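Going to watch the council vote

5/6/24

I went to a full meeting of Ashworth council for the first time, after living here for 19 years and paying it very little attention. 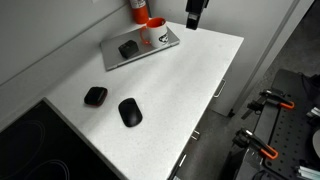
Can anyone just walk in and watch a council meeting? Members of the public can sit in the gallery for the whole of the open part, and at Ashworth you don't need to book or give your name.

I'd read on the council website that the meeting would deal with the future of the Tedari Road day centre, which my mother used to go to. The plan put forward in April was to close it and move everyone to a building on the other side of town. The papers for the meeting ran to 117 pages. I read the summary and the part on transport, and skimmed the rest on the bus.

The gallery has 60 seats and most were taken when I got there. It is up a flight of stairs at the back. There is a lift as well, but the sign for it is round the corner by the toilets and I only saw it on my way out. The sound was poor. Some councillors leaned in to the microphone and some didn't bother, and for the second group you had to guess.

The first hour had nothing to do with the day centre. They agreed the minutes, heard a report on bin lorries and argued over whether a question had been sent in on time. I had expected to be bored by this and I was, though the bin lorries were more interesting than I'd thought. Two of them have been off the road since the winter and the council has been hiring replacements.

Then came the public speakers. Each gets three minutes and a light on the desk goes red at the end. A woman whose brother goes to the centre spoke very well and finished with time to spare. A man from the residents' group ran over and was stopped in the middle of a sentence, which seemed harsh but I suppose those are the rules.

The debate itself was shorter than I expected. The ruling group said the roof repairs could not be paid for out of this year's budget. The opposition said the repair figure was out of date and asked for a new survey. An amendment to put off the decision until after the survey was passed by 2 votes — people in the gallery clapped and were asked to stop.

So nothing has been decided. The survey should come back before the autumn and the whole thing goes to another vote. I'll go again, and I'll sit nearer the front.

Comments

mossbank: The sound has been bad in there for years. If you sit on the left you are under a speaker.

Hikari: Did they say who is doing the survey? I couldn't find it in the papers.

Author: They didn't, or I missed it. I'll look when the minutes go up.

Recent posts

Changes to the Nemix bus pass
Where to vote if your polling station has moved
Reading a council tax bill
The library opening hours, again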